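**Ticket 148 - left arm drifts from commanded pose after idle, perception blamed**
Component: motion server / table segmentation
Opened by: Rizal Goh
Assigned: Kartini Ong
Severity: was "blocker", then "annoying", then "blocker" again after the demo request came in
Status: see bottom

**Original report (Rizal)**

Cell 4. After sitting idle for a while, the left arm goes to the pre-grasp pose and ends up off to one side. The right arm, same stack, same config template, does fine. Restarting the motion server clears it. Restarting perception also clears it, sometimes, which I would like on the record as unhelpful.

Steps:

1. Bring up the cell with the usual launch file.
2. Run the tray pick with either arm. Good.
3. Go get lunch.
4. Run the tray pick again with the left arm. Gripper closes on air beside the tray, reports success.

Logs attached. Please do not close as "recalibrate".

**Kartini, first pass**

Recalibrated. (Sorry. It had to be ruled out.) No change. The hand-eye result agrees with the one we had, so whatever is wrong is wrong downstream of it.

I also read the log, which has one interesting line in it among several thousand boring ones:

```
[motion.left] WARN tf lookup: requested latest, got stamp older than goal by 40 s
[motion.left] INFO using cached transform
[motion.left] INFO goal accepted
```

So the planner asked where the tray was, got told where it had been a good while earlier, and shrugged. The warning is at WARN level, and in this codebase WARN means "printed in yellow". We have trained ourselves to scroll past yellow.

Question for Rizal: did anyone move the tray between steps 2 and 4?

**Rizal**

Yes, I moved the tray. That is the point of having a camera.

**Kartini**

Fair. Then we have two separate things, and the ticket title is wrong. The arm isn't drifting at all. It goes exactly where it's told, and what it's told is stale. Joint states match the commanded pose to well inside tolerance on every run in your log. I'm leaving the title alone because three people have already linked to it.

Thing one: the motion server accepts a cached object pose of any age.

Thing two: perception stops publishing the tray at some point and doesn't say so.

Thing one is an easy fix. Thing two is the reason for the fix. Starting with thing two.

**Kartini, perception**

Ran the detector by itself against a live feed with the arms parked up out of the way. It publishes the tray for a while, confidence drops a little, drops below threshold, and the topic goes quiet. The node stays up. Heartbeat is green. As far as the dashboard is concerned, everything is wonderful.

What the detector does when it loses an object is nothing. There is no "lost" message. There was one in the old Dravari pipeline, and it was removed in the port with the commit message "unused". It was used by exactly one consumer, the left arm's config, which still subscribes to it. The right arm's config was regenerated from the newer template and polls for object age instead. So much for "same config template".

That explains why only the left arm misbehaves. It's waiting to be told the tray is gone by a topic that no longer exists, and in the meantime assumes the best.

**Rizal**

I wrote that commit message.

**Kartini**

I know. I reviewed it.

**Kartini, why the confidence drops**

I would have stopped there, but the confidence drop bothered me. A tray sitting still shouldn't slowly stop being a tray. Parked the arms, started a recording, left it alone.
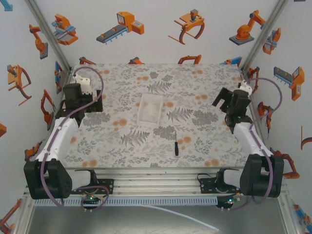

The segmentation node keeps a running model of the table background and subtracts it before anything gets passed to the detector. The idea came from Halim, where the table was plain gray and the parts were opaque, and the model could keep learning forever with no harm done. With us it has a harder life. The tray on that fern cloth is clear plastic, and the fronds show faintly through its bottom, so the pixels inside it already look a lot like background before the model has learned a thing. Leave it lying there and the adaptive update finishes the job: tray gets absorbed, mask shrinks to bits of rim, detector confidence falls, topic goes quiet. The screwdriver in front of it has a black handle and holds out far longer, which had me convinced for most of an afternoon that this was a tray-class problem. It's the same decay with more contrast to burn through.

Checked by dumping the foreground mask at intervals:

| Check | Tray mask | Screwdriver mask | Detector |
|---|---|---|---|
| Just after start | whole outline | whole | publishes both |
| A few minutes in | rim, some gaps | whole | publishes both, tray score sagging |
| Later | two corners | whole | screwdriver only |
| After lunch | none | shaft gone, handle left | screwdriver, grudgingly |

Restarting perception resets the background model, which is why that "fixes" it. Restarting the motion server empties the pose cache, so the left arm has no old pose to believe and refuses the goal until it gets a fresh one. If the tray has already faded, it refuses forever. That accounts for "sometimes".

**Rizal**

Can we just put down a plain mat?

**Kartini**

We can, and it'll pass, and then somebody will put the patterned one back and we'll have this ticket again with a higher number. The cluttered backgrounds are half of what the Wivurton test plan asks for. I'd like the software to survive a fern.

**Changes, branch `stale-pose`**

1. `motion_server`: reject any goal whose object pose is older than `max_object_age`. Hard error, red, with the object name and age in the message. Both arms read the same parameter from the same file.

```yaml
motion:
 max_object_age_s: 4
 on_stale: reject # was: use_cached (default, undocumented)
arms:
 left: { inherit: motion }
 right: { inherit: motion }
```

2. `segmentation`: background update is now frozen under any region with a live track. Learning continues elsewhere. If the track dies, the region stays frozen for a grace period before it's allowed to melt into the table.

3. `detector`: brought back the lost message. It's called `object_lost` again, and there is a test that fails if anyone removes it, with a comment naming this ticket.

4. Gripper success check: "closed fully" no longer counts as a grasp. It did. I have no further remarks on this.

5. Deleted the left arm's private config. Nothing of value was in it apart from a joint speed override with the note "temp".

**Rizal, testing the branch**

Ran it on Cell 4.

- Fresh start, tray pick, each arm: fine.
- Idle over lunch, tray not moved: fine, each arm.
- Idle over lunch, tray moved: fine on the right. On the left the goal was rejected the first time, then accepted on retry.
- Lens cap on: both arms reject with the new error. Message is readable. I didn't have to look anything up.
- Removed tray entirely, asked for a pick: rejected, `object_lost` in the log.

The left arm reject on first try reproduces. 9 tries, 9 rejects, always followed by a good retry.

**Kartini**

The reject is correct, annoyingly. The left arm's client sends the goal and the pose request at the same time and doesn't wait for the answer, so it hands over whatever it had from last time. With the cache permitted, that race was invisible. The right arm's client waits. Yes, they are different clients. No, I don't know why either, the blame points at a merge from Risik that touched every file in the folder to change the indentation.

Pointed both arms at the waiting client. Adds a small delay before the first motion. If anyone complains that the left arm feels slower, it's because it now looks before it reaches.

**Rizal**

Re-ran the same list with the shared client. No first-try rejects. Also tried sliding the tray during the approach, and the motion server aborted instead of committing to the old spot. I then tried it with the screwdriver laid across the tray, and the detector called the pair one long tray. Separate problem, I assume.

**Kartini**

Separate problem. Please open it separately. Please pick the title carefully.

**Left over**

- [x] Merge `stale-pose`
- [x] Same parameter file on the other cells
- [x] Tell the Halim people their background node has no freeze option. They replied that their parts are opaque.
- [ ] Dashboard heartbeat should reflect "publishing something", and at the moment reflects "process exists". Kartini.
- [ ] Go through every WARN in `motion_server` and either make it an error or delete it. There are 40. Rizal, by Friday, his own suggestion.
- [ ] Find out what the "temp" speed override was for. The left arm has been running without it since the merge and seems content.

**Status:** fixed in main, keeping open until the dashboard item is done. Title still wrong.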